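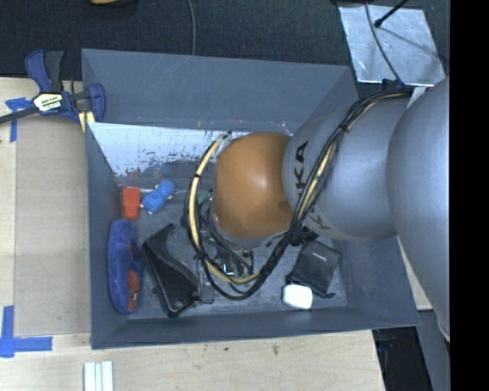
Cell Nine

The stop came at pick 2000, or close to it, and by then Vinh Lò had his coat on.

He took it off again. Hung it on the chair. Missed, left it on the floor.

The screen said JOINT LIMIT, CABLE, then a row of zeros. The arm was down in the bin, past the loop of its own cables, and it wasn't moving. Brakes on. Good. Brakes on meant it had stopped itself and not the other thing.

He called Semeniuk.

"It's stuck," he said.

"Stuck how."

"Down in the bin. Reaching."

"Did you press anything?"

"No."

"Don't press anything."

She had written most of the software and slept, as far as he knew, never. He could hear a kettle. He stood outside the yellow line on the floor and looked at the arm over the wall of the bin. The little blue toy was lying over on the left where it had been for an hour, the arm kept passing it over. Pick, drop, pick, drop, the black pouch mostly. It liked the pouch.

"Read me the wrist," she said.

He read her the wrist. Numbers, three of them negative.

"That's wrong."

"That's what it says."

"No I mean it's wound the wrong way. It's gone round the long way to get there. Is the bundle tight?"

He leaned. Black cable, the pale tube following it round. From where he was it could of been tight or it could of been nothing.

"I can't tell from here."

"Then don't tell. Lock it out."

This was the part he hated. Dokatell had bought the cell in August with the promise that one person could run it at night, and one person could, until the night somebody had to turn a key at the back wall with the arm hanging there behind them. He walked it. Key, quarter turn, padlock, his own tag through the padlock with his own name on it. The hiss when the air dumped. He jumped anyway. Every time.

"Locked," he said.

"Try it."

He went back and pressed start on the panel. Nothing. Pressed it again, because Ellau on days had once pressed it only once.

"Dead."

"Ok. Now you can look."

He looked. He put his hand on the bundle above the tie and it was hard like a rope with a boat on the end. So, tight. He followed it down with his fingers, slow, under the orange cover and around, and on the inside of the bend there was a place where the jacket had gone soft. He bent his head. A split. Not long. Copper at the bottom of it, bright as anything.

He took his hand away although there was no power in it, he had just checked there was no power in it.

"There's a split," he said.

The kettle clicked off.

"How deep?"

"To the wire."

"Which wire, Vinh."

He knew which. There was a drawing taped inside the cabinet door and he'd read it on slow nights, he'd read it 60 times. The one on the inside of the bend was the stop circuit. His button. The big red one, the one he leaned his elbow next to while he ate.

"The stop," he said. "Mine."

She didn't say anything for a bit. Then typing.

"I'm looking at the log. It's been dropping out since pick 550. Comes back in a few milliseconds, so it clears itself. Pinport set the filter to ignore it. Said it was noise."

"Who told them to?"

Typing, and then no typing.

"I did," said Semeniuk. "They asked for fewer stops. It was costing them. I signed it."

He sat down on the floor, on the coat. Thought about picks 551 and up. He had gone in at one point, he was pretty sure, to straighten the blue plush thing that had slid down along the wall. Gate open, button pushed in, arm still. He'd had his whole upper body over the side. Sleeve brushing the orange cover. He remembered thinking it was dusty.

"Did I go in tonight?" he said. "Is that in there?"

"Gate opened at 1:14."

"And the button?"

"Vinh."

"And the button, was it there or was it dropped out."

He listened to her scroll. It took a long time, it was a long log, the target was 3000 and it wrote a line for everything.

"Take the tag home with you," she said. "Put it in your pocket and take the key too. I'm driving over."

"You didn't say."

"I know. I'm getting my shoes."

The line stayed open. He heard a door, stairs, then a car. He kept the phone against his ear and the key in his other hand and didn't get up.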